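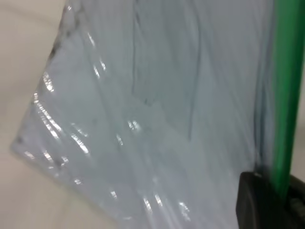
Thin plastic film at the gripper, seen from the wrist camera.

Support > Stillton Handling Lab > Gripper Trials > Frequently Asked Questions
Search the help pages Enter keyword Go
Reading time: 3 minutes

Gripper Trials: Frequently Asked Questions

The Stillton Handling Lab provides supervised bench time to companies that wish to compare grippers, wrist cameras and controllers before making a purchase. The answers below apply to all trials booked at the Vestadley site.

Which grippers are available for comparison?
The lab currently keeps 7 grippers ready for use. They include two-finger parallel models, suction heads and one soft-finger model from Flinuditz. A current list is sent with the booking form. Visitors may bring their own gripper if it fits the standard wrist flange and a drawing has been received in advance.

Can the lab test film, bags and other thin plastic?
Yes. Film is one of the more demanding materials offered, and applicants should allow extra time for it. It folds and gathers near the fingers, and its position is hard to predict from one attempt to the next. Please send samples from the same roll or batch used in your plant. Film of a different thickness will give results that do not carry over.

Why does the camera have difficulty with clear or glossy film?
Glossy film returns bright reflections along its folds and creases. A controller that looks for edges may read a reflection as the border of the sheet. Depth cameras may also report the surface behind a translucent sheet in place of the sheet itself. Trials on film are therefore run under two lighting settings, and both sets of results are included in the report.

Is the wrist camera required?
No. A fixed overhead camera may be used alone or together with the wrist camera. The wrist view is recommended for film and fabric, where the overhead view is often blocked by the arm at the moment of contact. Some motion blur is to be expected in wrist images. Exposure time can be shortened on request, although darker images may result.

How many attempts are made in a trial?
A standard trial consists of around 3,000 attempts for each gripper and material. An extended trial consists of 4,000. Short trials may be arranged for fragile or costly samples, but the lab will not issue a ranking from them.

What counts as a successful attempt?
The item must be lifted, held for 2 seconds and released inside the marked zone. For film, a lift with more than one sheet is recorded as a separate result and is listed in its own column. Applicants may request a different rule before the trial begins. The rule cannot be changed once attempts have been logged.

Which controllers are supported?
The lab's own arms run on the Politis controller. Other controllers can be connected by arrangement, provided that the emergency stop passes the site check. Please bring the power supply and all cables.

Who owns the images and logs?
The applicant owns all images and logs from its own samples. The lab keeps a copy until the report has been accepted and then deletes it, unless the applicant has agreed otherwise in writing.

When may samples be delivered?
Samples are received at the side entrance until 4 p.m. Rolls of film should be wrapped and stored flat. The site does not accept deliveries in August.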